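Visit Report: Open Day at the Gündoğdu Concert Hall
2023-02-22

The Gündoğdu Concert Hall opened its backstage areas to promoters, music teachers and regional press for one day this month. The Florden Live Music Association was represented by its programming office. The purpose of the visit was to assess the hall as a possible stop on the Association's fall touring circuit.

Guests were received in the main lobby by Ferhat Tatlı, general manager of the hall, and divided into groups of 26. Mr. Tatlı explained that the building reopened in its present form after two seasons of work on the roof and the stage floor. The main room now holds 3,000 people when the ground level is cleared for standing. A second room, known as the Watodon Room, holds 300 and is booked mainly for acoustic acts, album launches and local bands.

The tour began at the loading dock. Two trucks can unload side by side, and the dock is level with the stage. This is a marked improvement on several halls now on our circuit, where equipment must be brought up by elevator. The crew entrance is separate from the public one. Parking for tour buses is limited, and the hall asks that a second bus be arranged for in advance.

Bülent Taşdemir, head of sound, gave a short demonstration from the mixing position. He played the same recording first with the side curtains open and then with them drawn. With the curtains open, the vocals were difficult to follow under the balcony. Mr. Taşdemir stated that most rock acts ask for the curtains to be closed, while choirs and brass bands prefer them open. Visiting engineers may connect their own desk or use the one in the house.

The dressing rooms are on the floor below the stage. They are clean and plainly furnished, and the largest can be divided in two. One shower was out of service on the day. A production office with a telephone and printer is located at the foot of the stairs.

In the afternoon the folk group Mornemix played a set in the Watodon Room. The sound was clear at the back wall, and the audience remained attentive throughout. A question period followed. Ayten Avcı, who is responsible for bookings, confirmed that 47 concerts are already on the calendar for the current season and that fall dates remain open in both rooms. Questions on ticket fees were deferred to a written reply, which had not arrived when this report was prepared.

The programming office recommends that the main room be placed on the list for one fall date and that the Watodon Room be considered for the new artists series. Seating plans and stage drawings are held at the office and may be requested by members.
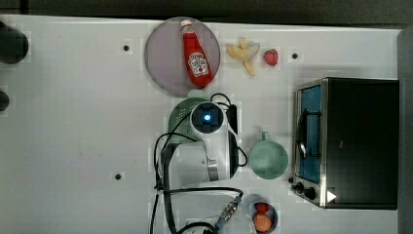 Rochelle Sorensen
Programming Officer, Florden Live Music Association

Ms. Sorensen coordinates the Association's touring circuit and reports on venues for its members. Requests for the Gündoğdu drawings should be addressed to her office.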